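Learning to glaze late: a talk with Châu Âu

When I arrived at the studio of Châu Âu, she was washing buckets in the yard and asked me to wait until the last one was clean. "If I leave the glaze to dry in it, tomorrow I am scraping for an hour," she told me. So I waited, and then we had tea.

She came to pottery at the age when many of her colleagues were planning retirement. Before that she kept the accounts of Dokalent, a small importer of kitchen tiles. "I looked at colours in catalogues all day," she said. "I knew the name of every green, but I did not know how a green is made."

Her first teacher was Tormod Dalen, who had a kiln behind his garage and very little patience. He let her mix nothing but one base glaze for the whole of her first winter. She still has the notebook from that time, with 519 test tiles recorded in it. I asked if she regrets the slow beginning. She thought about this for a while. "I regret the notebook is not waterproof," she answered.

The green she is now known for is called Flulura. It is a soft, greyish colour, and it changes a lot with the thickness of the coat. She sells it on bowls and on tall vases with a narrow middle, which are the hardest to cover evenly. "The glaze runs down from the shoulder and it stops at the waist. You must pour quickly and then you must not touch it. For me the second part is more difficult."

We spoke also about money. A kiln firing is expensive, and she shares the cost with three neighbours from the Đinh workshop. In a good year she sells roughly 1,000 pieces, mostly at markets and at the Traseck gallery. She does not want to grow bigger. "With 3,000 bowls I would be again an accountant," she said.

In February she will start a course for beginners over sixty. The places are nearly all taken, and she has already ordered the clay. I asked what the students will make first. "Tiles," she said, and went to look for more biscuits. 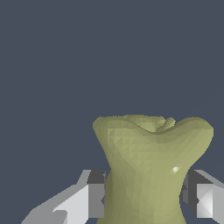
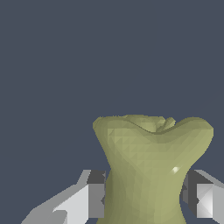

Olive-green form with a flared, two-lobed top, two computer renderings.

Interview held on 31 August 2018.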